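Thursday, museum workshop, evening

Back from the Grirkine trip with the track casts. The drive was 444 miles by the odometer and one of the casts cracked at the heel on the way. Glued it tonight, leave it clamped until morning.

Five casts logged, two of them worth showing. The lake creature panel still has the old spelling of Astido on it - needs reprinting before the case is closed up.

Sepúlveda case: the fur sample label says "unknown animal." Change to "donated as unknown," which is what the paperwork says.

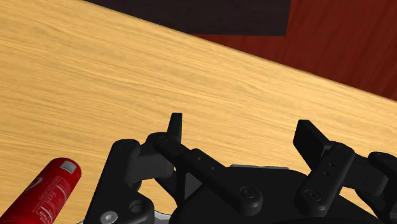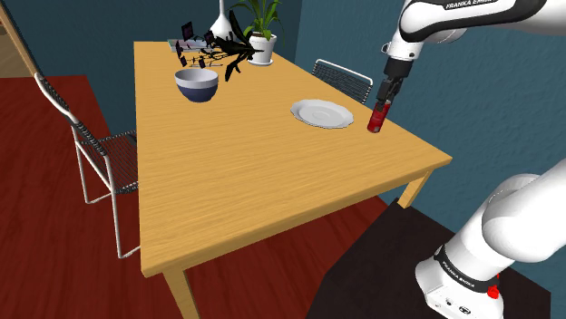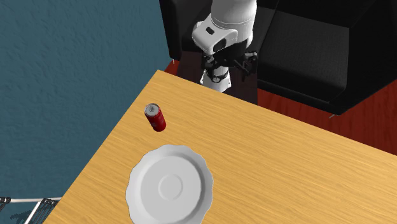
Scale is still the weak point in our display of the small prints. Visitors read the inches on the card and walk on. I want an everyday object beside each cast, same size for everyone - a red soda can like the one on the table in the last picture would do, standing upright next to the toes. Try it with the Grirkine cast first, then the smaller one. Plaster dust is still getting into the case hinges, so vacuum before fitting the glass.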